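Does anyone need a desk with a bite taken out of it?
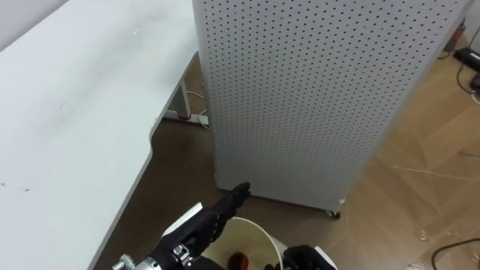

The curved desk and the perforated cabinet at the Pullville office, with the power strip by the wall.

Divya Mathew has been fitting out small offices for long enough to know what people say when they see a curved desktop. "They say, oh, that's clever," she tells me. "Then they ask what it's for."

I ask her what it's for.

"It lets you get in closer," she says. "And you don't catch your hip on a corner."

I have worked at square desks all my life and could count my hip injuries on no hands, but I let it go. We are in the Pullville office of Satier, a firm that rents out desks by the month, and Mathew is keen that I look at how the furniture works as a group. The desk is white and matte, and its right edge steps inward before carrying on towards the sitter. Next to it stands a light grey cabinet punched all over with small round holes.

The holes, I had assumed, were for hanging things. Nothing is hanging from the part facing me. Mathew says tenants like to have the choice. "You put hooks in, or you don't. Some people have their headphones there, their keys, a calendar."

How many tenants have asked for hooks? She thinks about it for a while. "A few," she says.

Satier pays £600 for the desk and cabinet together, bought from a supplier called Dimitriou, and took 16 sets in January. That seems to me a lot of money for something that already has grey smudges on the top. Mathew doesn't mind the question. "White shows everything. I told them that. They wanted white because it looks bright in the brochure, and it does. You wipe it down and you carry on."

She is better on the cabinet, and I came round to her a little. It's on casters, so it can be rolled out when a tenant leaves and the next one wants the room the other way round. At the Odedthorpe office, she says, the old cabinets stood flat on the floor and dragging them left marks right across the boards. "We had 200 pounds of repairs in one room. From one move."

Then there are the cables, and on these we did not agree. White ones loop down by the desk leg and trail along the foot bar. Black ones come out of a power strip against the wall and coil over the wood-grain laminate. For a firm whose brochure promises a "clear working space", it's a fair amount of flex.

"You've got to have power," Mathew says. "I can give you a tray under the desk, I can give you clips. People unplug things and plug them in somewhere else, and the clips end up in a drawer."

So why not put the sockets in the desk? "Cost," she says straight away. "And when one goes wrong you lose the desk as well."

I put it to her that the money saved on hooks might have gone on sockets. She laughs - the only time she does - and says she'll mention it. The next order goes in once the Odedthorpe rooms have been measured up, and she has asked for a grey top this time.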